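Sprechernotizen, Fassung für den Vortrag im September
Titel: Was die Planung von der Wahrnehmung wissen muss
Redezeit 43 Minuten, danach Fragen

Folie 1 - Einstieg
Kurz vorstellen, nicht länger als nötig. Ich arbeite mit Eyvindur Overgaard und Ívar Laxdal an der Greifplanung bei Bellden. Der Stack heißt intern Arkex, den Namen sage ich einmal und benutze ihn dann einfach.
Worum es geht: die Schnittstelle zwischen Segmentierung und Bewegungsplaner. Beide Teile liefen lange für sich gut und zusammen schlecht.

Folie 2 - Ausgangslage
Früher gab die Wahrnehmung pro Objekt eine Maske und einen Quader heraus. Der Planer hat den Quader als Hindernis eingetragen und fertig.
Für Kartons reicht das. Für Haushaltsgegenstände auf einem Tisch reicht es nicht.
Logauswertung zeigen: 600 Planungsanfragen, davon 241 ohne Lösung abgebrochen. Hier Pause machen, die Zahl wirken lassen. Dann sagen, dass in den meisten abgebrochenen Fällen ein Quader den Weg versperrt hat, wo in Wirklichkeit Luft war.

Folie 3 - Was wir geändert haben
Die Wahrnehmung liefert jetzt ein Belegungsgitter mit drei Zuständen: frei, belegt, unbekannt. Unbekannt ist der wichtige Zustand. Vorher wurde er stillschweigend als frei behandelt, das hat Steinar Bergmann beim Durchlesen des Konverters gefunden.
Der Planer bekommt für unbekannte Zellen einen Kostenfaktor, keine harte Grenze. Er darf also hindurch, wenn es anders nicht geht, dann aber mit reduzierter Geschwindigkeit.
Falls jemand nach der Auflösung fragt: steht in der Konfiguration, Anhangfolie.

Folie 4 - Zeitverhalten
Gitter und Gelenkzustand müssen denselben Zeitstempel haben. Klingt banal, war bei uns zwei Monate lang falsch. Der Puffer hat das jeweils neueste Gitter genommen und nicht das passende.
Diagramm nur kurz zeigen, die Achsen sind schlecht lesbar. Muss ich noch neu exportieren.

Folie 5 - Schwierige Objekte
Weiß auf Weiß ist für die Segmentierung der unangenehmste Fall. Eine weiße Schreibtischlampe auf weißer Tischplatte hat kaum Kontrast an der Kante des Fußes, und das Kabel verschwindet fast ganz. Im alten Modell wurde es einfach der Tischfläche zugeschlagen.
Dünne Teile kommen dazu. Ein schlanker Lampenarm füllt im Gitter wenige Zellen, und wenn der Filter gegen Einzelpixel zu scharf eingestellt ist, ist der Arm weg und der Kopf schwebt. Wir haben den Filter deshalb an die Zusammenhangskomponenten gekoppelt.
Dann der aufgeklappte Fächer. Das gefaltete Papier mit den Schriftzeichen wurde in viele Streifen zerlegt, und zwischen den dunklen Stäben sieht man den Tisch. Geometrisch ist die Lücke frei, für den Greifer ist sie es nicht.

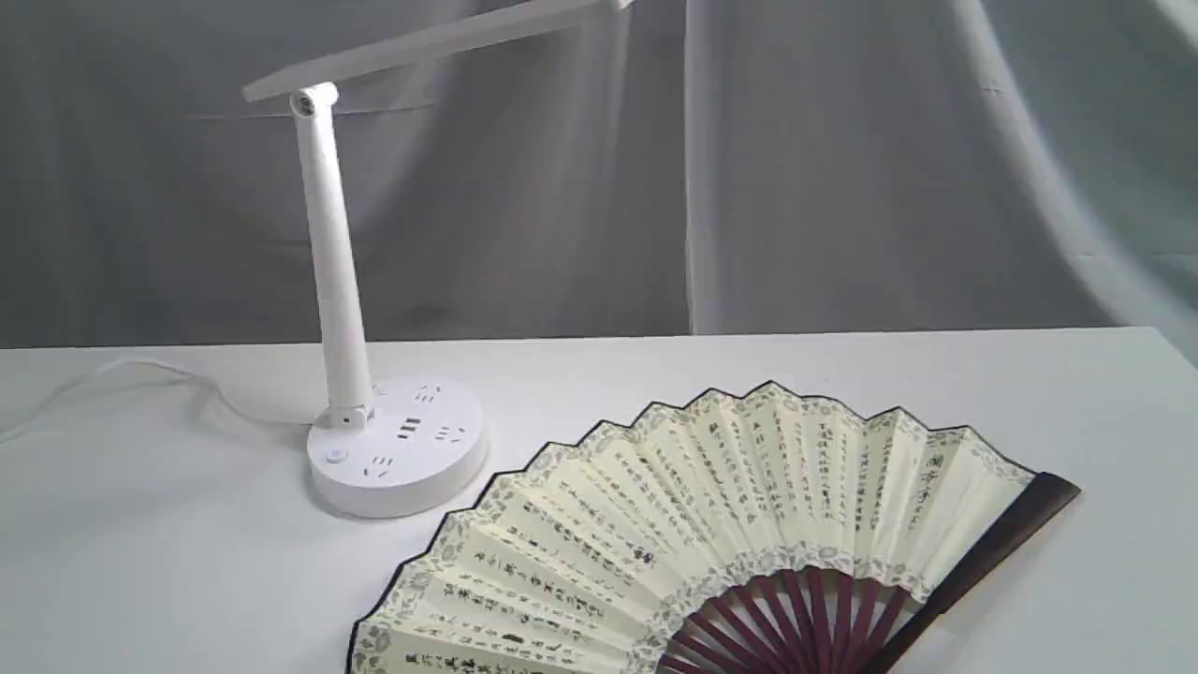 Unsere Lösung dafür ist schlicht. Nach der Segmentierung läuft ein Schritt, der Lücken unterhalb der Fingerbreite als belegt markiert. Die Fingerbreite kommt aus der Greiferbeschreibung, sie steht nirgends im Code. Cameron Quinlan hat das gebaut und wollte zuerst die konvexe Hülle nehmen - damit wären wir wieder beim Quader gewesen.
Beim Kabel sind wir noch nicht fertig. Im Moment bekommt der Bereich um einen Lampenfuß erhöhte Kosten, ob dort ein Kabel erkannt wurde oder nicht. Das als offenen Punkt benennen.

Folie 6 - Werkzeuge
Brelton zeigen, das ist unser Abspielprogramm für Logs. Man kann an jeder Stelle anhalten und den Planer mit geänderten Kosten neu rechnen lassen.
Live vorführen nur, wenn der Rechner am Beamer läuft. Sonst die Aufzeichnung, liegt auf dem Desktop.

Folie 7 - Offen
Kabel und Schnüre. Glänzender Kunststoff bei Seitenlicht. Laufzeit des Lückenschritts bei großen Gittern.
Steinar Blöndal danken, er hat die Regressionstests geschrieben.
Fragen.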